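Renato Vergara Wants You to Stay Up Past Ten

Friday, November 25, 2022

Renato Vergara has been writing for television for most of his adult life, and he still watches his own episodes go out live, on the couch, with the phone switched off. When we spoke he had just come off a long week in the writers' room of Urrutia, the family drama that moved to the ten o'clock slot and promptly started picking up viewers there. He was tired and in a terrific mood.

"I was scared of ten o'clock," he told me. "My mother goes to bed at nine thirty. I thought, well, there goes one viewer for sure."

She stays up now, he says, and calls him afterward with complaints.

If you haven't started the show yet, I'm a little jealous of you. It follows two branches of one family fighting over a ferry company, and it has the best dinner table arguments on television right now. The episode where Mevis reads the old letter out loud and the whole table just keeps eating – I watched that scene three times before I went to bed.

Vergara wrote it in one afternoon. "The letter was four pages in the first draft. The director said, cut it to what she can say before the soup gets cold. So that's how long it is."
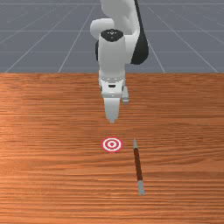 From 16 Viewers to a Prime Slot

His start was much smaller. Before Urrutia there was Hiko, a late-night comedy about a motel clerk that ran on a local channel and was made for almost nothing. The station passed the crew a note after the first broadcast saying that 16 people had called in, and Vergara has kept the note.

"Twelve of them liked it," he said. "The other four wanted to know when the movie was coming back on."

Hiko found its crowd slowly. By the last season the fan club had 712 paying members, and when the finale was shown in an old theater downtown, people drove in from two states over. He talks about that night with so much affection that I forgot my next question.

We got to the ratings eventually, because everyone who loves this show follows them like baseball scores. Vergara does look, but only on Mondays. A good number makes him lazy, he says, and a bad one makes him write speeches.
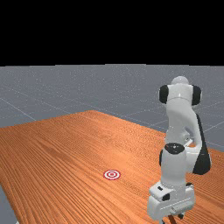
Will Mevis be back after the winter break?

She returns in the first new episode in January, and Vergara says she has a large part in the second half of the season. He wouldn't say which side of the family she'll be on.

He was happier to talk about Vostar, the fictional ferry line at the center of the whole feud. Viewers have taken to it in a way he didn't see coming. The costume department made a few Vostar caps for the dock scenes, the studio shop put 2,000 of them on sale in the fall, and they were gone in a weekend. Another 4,000 are on order.

"I saw a man at the airport in one," he said. "I followed him nearly to his gate. I wanted to say, sir, that company is going bankrupt in episode nine!"

He didn't say it, thankfully, and he made me promise to print it only after episode nine had gone out. It has, so here you are.

I asked what he watches when he isn't working. Cooking contests, mostly, and old courtroom shows with the sound low. He can't watch other family dramas during the season, as he starts rewriting them in his head and his wife leaves the room. She is also his first reader, and she gets every script before the producers do. If she puts it down to make tea, he goes back to the page where she stopped.

The second half is nearly all written. There's a wedding in it, a storm, and one episode set entirely in the ferry's engine room, which he's clearly dying to talk about. "Ask me again when it airs," he said. "I'll talk for three hours."
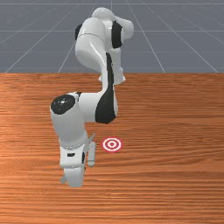 Urrutia returns in January, ten o'clock.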